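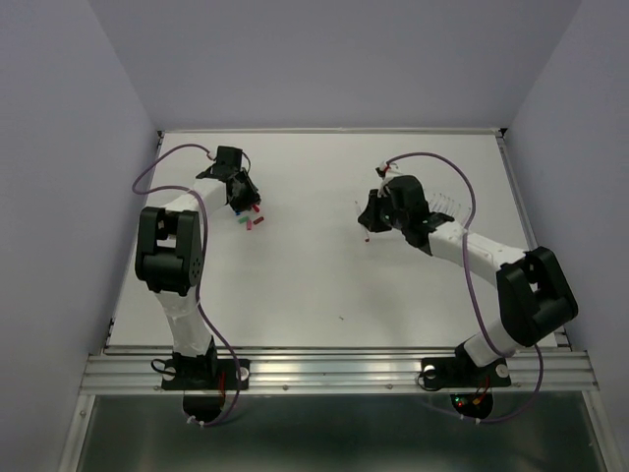 Both arms on the board: colored pieces at the left gripper, white sticks over on the right.

I've had the Hiltitz two-arm kit on my bench since early September, and I'm kind of smitten. It took me 2 weekends to build (the manual says one, ha!) and the part I liked best was the silver rail. You bolt both mounting plates to it, slide them till the spacing feels right, tighten up and you're in business – no drilling into the furniture.

The grippers are good with skinny stuff. I've been giving them little colored pieces and thin sticks to pick up, and out of 100 tries on the sticks I got around 80 clean grabs, which I'm pretty happy with for a kit!

Gripes? The purple cables. They're long and they loop all over the place, and I went through a lot of white cable ties before I quit fussing. The elbows are bulkier than I expected too, so leave yourself room at the sides.

Mine came from Nundano, shipped in 5 days, one bag of screws short – they mailed the rest free. Four stars from me, and I'd buy it again.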